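Workshop tips: what I brought home from the Landthorpe open day

The Brollever workshop at Landthorpe opens its doors every October, and this year most of the space went to robot arms picking things out of bins. I went for the arms and came back with a page of notes for my own bench. Thilini Bhuiyan ran the demonstration and was patient with questions.

Clamp the bin. An arm that nudges a loose tub will move it a little each time, and so will you when you rummage for a screw. Spring clamps on the rim are enough for light work. Check that the handles don't stand where your wrist has to pass.

Leave gaps. The arms did best when things were spread over the floor of the bin. The same goes for a drawer you use every day. If you have to lift one tool to get at another, move one of them out.

Watch out for clear plastic. Thilini said see-through items give the most trouble, and I lose mine in the same way. A band of bright tape round a clear dispenser or pot makes it easier to find. 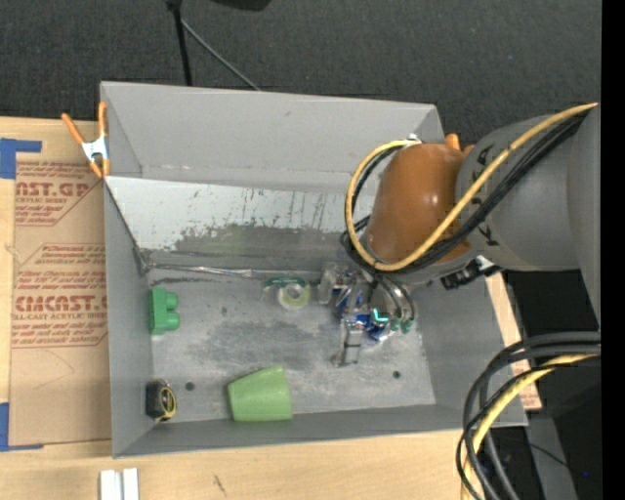 Keep cables long enough for the full reach of whatever they feed, and tie them together where they run side by side. Move the tool slowly through its whole travel before you switch on, and look for anything that pulls tight.

Leave the paper on acrylic sheet until you have finished cutting and drilling. If it has gone stubborn, warm it gently with a hairdryer and peel from a corner.

Write down your failures. Thilini's log for the Clollero arm showed 2,000 attempts, of which 1,424 were good picks, and she spends her time on the rest. I now keep a pencil and a card by the pillar drill for the same purpose.

Doors open at 10 in the morning. Parking is behind the Nanayakkara building and fills early.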